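April 24, 2022

Workshop, planter trial for the Nostau lobby, second entry

Drained all the trial boxes again this morning. I write the results while I still remember which box had which mix, because the tape labels became soft and two of them are on the floor.

**What we compare**

- Mix A: the standard potting mix from Prareseo, as it comes in the bag
- Mix B: the same, with one third pumice
- Mix C: bark, pumice and a little coir, mixed here by hand

Every box got the same water, poured slowly with the small can. After that I waited 36 minutes and measured what had come out in the tray.

**Results**

Mix A gave back 106 ml. Mix B gave back 278 ml. Mix C I must repeat. The outlet was blocked by a piece of bark and the number has no meaning. I put a square of fleece over the hole now, and I should have done the same from the beginning.

Mix A is too heavy for this project, I think. The long planters in the lobby have no drain to the building, only the reserve at the bottom with the float, and if the cleaning people also give water (at the Plistport office they did it every evening, with good intentions) the roots will stand in it. In the boxes the top of mix A felt dry and the bottom was still like mud. A person who tests with a finger will water again.

Mix B is my favorite for the moment. It is heavier to carry than I expected. One full box of the real size should be weighed before we promise anything about the upper floor. The structural drawing gives a limit per square meter, but I don't find if it includes people standing next to the planter. To ask.

**Plants**

The delivery from Tóth came in the afternoon. The ferns are good, full, no brown tips. The two large fig trees lost leaves in the truck and I have put them in the corner with less draft. I don't want to repot them before May. The climbing plants for the wire panel are shorter than ordered. We can accept them if the price is corrected, otherwise the panel will look naked for the first year.

Total on the order sheet is 1,862 plants including the groundcover outside. I have not checked the trays for outside, they stay under the net until the beds are ready.

**Light**

I left the meter on the second shelf from morning until lunch. At the back wall it is weak, also with the lamps on. Ferns will live there. The herbs that the client wants near the coffee counter will not, or they will become long and pale and somebody will call us. My proposal is to move the herbs to the window side and change the places with the low palms. It costs nothing if we decide before the irrigation line is cut.

**To do**

- repeat mix C with fleece on the outlet
- weigh one full box of mix B
- new labels, written with pencil on plastic
- write to Tóth about the climbing plants
- ask for the floor load

**Groundcover under the fig trees**

For the underplanting I had two candidates, the dark green one with small leaves and the one with silver spots. On the paper plan I preferred the dark one. But the choice should be made beside real furniture, and next to a seat cushion in deep teal, like on the upholstered bench, with a beige floor, dark green disappears a little and the silver spots stay visible. So I take the silver one for the first planter and keep the dark one for the back wall, where there is less color near it. Both need the same water, so the line does not change.

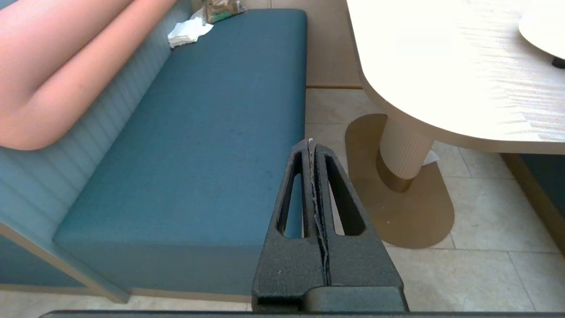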